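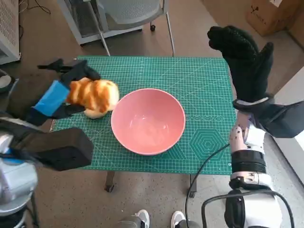 Yvonne Gosling told us in the first week that she would believe in a reading corner when her second graders stopped asking how many minutes were left. She says they have stopped asking. She also says they now complain when reading time is over, and could we please do something about that!

Progress report to the Partington Fund
Gelbridge Elementary, Grade 2 home reading project
September 6, 2019

We are so happy with how this has started. Your grant paid for 100 new books and 100 canvas book bags, and every bag had gone home at least once by the end of the second week. The bags have held up well, apart from the zippers, which stick. We have written to the supplier, Cederora, and they are sending replacement pulls.

The children have logged 821 reading sessions at home so far. A session is one sitting of any length with a grown-up, an older brother or sister, or a grandparent on the phone (we decided early on that the phone counts). Last year's paper logs mostly came back blank or didn't come back, so seeing the new cards filled in, with drawings in the margins and a lot of opinions about dinosaurs, has been a real lift for all of us.

All 4 second grade classes are taking part. Room 6 got going a few days after the others while we waited for shelf labels, and they have caught up and then some. Their favorite by a mile is the series about the lighthouse dog, and there is a waiting list for the third one. We would like to buy extra copies out of the money left over from shipping, if that is all right with you.

Family evening at the Brinbridge branch library was noisy and wonderful. Plenty of families signed up for library cards on the spot, and the children's librarian read two stories when we had only asked for one. Parking was hard. Next time we will start half an hour later so people aren't circling the lot with hungry kids in the back seat.

A few things still need work. The easy readers run out fast and the chapter books sit on the shelf, so our split was off. We also need more books in Spanish, and several parents have offered to help us choose them. The return bin by the front office is too small and gets emptied twice a day.

Through the rest of September we will be matching each child with a fifth grade reading buddy and sending home the first parent survey. The receipts for the books and bags are attached, and the zipper invoice will follow when it comes in.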